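The Table at Witine

My sister rang on a Monday to say the house at Witine had sold, and that if I wanted anything out of it I had until the end of the week. I said I wanted the table. She said it wouldn't fit in my car. I said I'd hire a trailer.

It was 191 kilometres from my place, the last part on gravel. I stopped in Zimside for petrol and a pie. The woman at the counter asked if I was heading up for the fishing. I told her yes, as it was quicker.

Dad had bought the table from a farm clearance in Villanueva before either of us was born. He paid 77 dollars for it and Mum thought that was too much. We ate at it, did homework at it and had the same three arguments at it. When he got sick he moved his chair to the end nearest the stove and stayed there most of the day with the radio going.
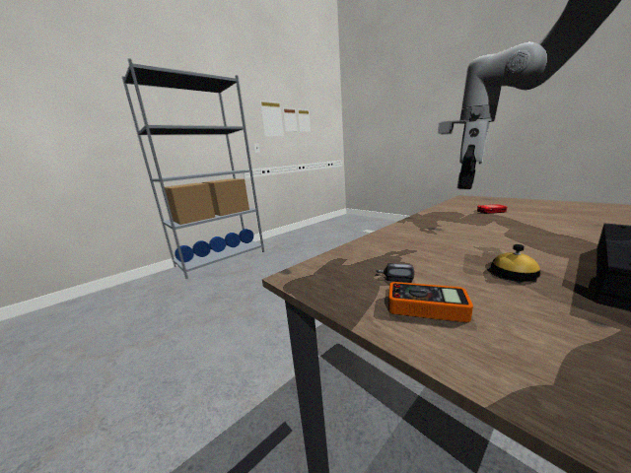
A brown woodgrain tabletop and its dark grey leg.

The key was under the paint tin. My sister had already done the cupboards and left the boxes labelled in the hall. I turned the table over on a blanket to get the legs off. Two of the bolts came easily. The other two had been painted in, and I had to go back to the trailer for the oil.

While I waited for it to soak I read the underside. Dad had written on it in carpenter's pencil: our heights, the year the creek came up, the phone number of a plumber in Lemero. Near one corner he had written "owe neighbour 300" and crossed it out. Beneath that he had written it again.

I rang my sister and read it to her.

"Which neighbour?" she said.

"It doesn't say."

"Did he cross out the second one?"

"No."

She was quiet for a bit. I could hear her kettle. Then she asked if the lights were on next door, and I went to the window to look.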